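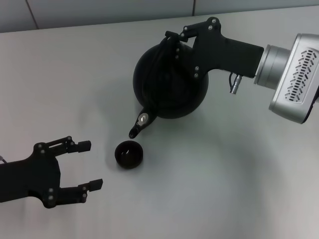

*A round black teapot on a light gray tabletop.*

The **Kerna** is a long-distance ice skating relay held each winter on the lake at Wastoseck. Teams of two take turns skating laps of a marked course until one pair has covered the full distance. It is one of the fastest and friendliest races on natural ice, and the last hour, with tired skaters throwing everything into their final laps, is a joy to watch.

## Course

The course is a long, lopsided oval cleared of snow and marked with spruce branches. The western straight, known as the **Rai**, runs for 715 meters along the open side of the lake. It faces the wind, and most races are won or lost on it. Skaters bunch up there in long lines to save energy, then scatter wildly at the north turn, where the ice is usually rougher and a well-timed move can open a big gap in a few strides.

The exchange zone is on the sheltered side, near the town dock. Pairs must touch gloves inside the zone. A missed touch sends both skaters back to try again, and pairs that have practiced their exchanges can gain several places without passing anyone on the lake itself.

## History

The race grew out of informal December outings by members of the Skevance skating club, who came to Wastoseck for its early ice. At first there was no set distance and the pairs simply skated until dark. A fixed number of laps was brought in when visitors from other clubs began to enter, and the start was moved to February for thicker ice.

Libor Hudec was the first great name of the event. He skated upright, with short, quick strides that looked all wrong for such a long race, and he loved to attack straight into the wind. His best-known win came in heavy snowfall, when he closed a gap of nearly half a lap — still talked about with delight on the lakeshore!

The field has grown a great deal. The race on 2/11/25 drew around 412 skaters, the largest entry so far, and was decided by a sprint from the north turn. Sudheer Venkataraman, who had come to the sport from inline skating, took the final leg for the winning pair and crossed the line just ahead of a tight group of chasers.

## Rules and equipment

Both partners must skate at least 2 laps before the halfway bell. After that they may divide the work however they like, and the choices make for wonderful racing. Some pairs swap every lap to keep their legs fresh. Others save their stronger sprinter for the end.

Helmets and ice picks are required. Long-bladed skates with free heels are the usual choice, although hockey skates are allowed and a few entrants use them for the rough corner. Drafting is legal between teams. Pushing is not, and it costs the offending pair one lap.

## See also

- Marathon speed skating
- Tour skating
- Natural ice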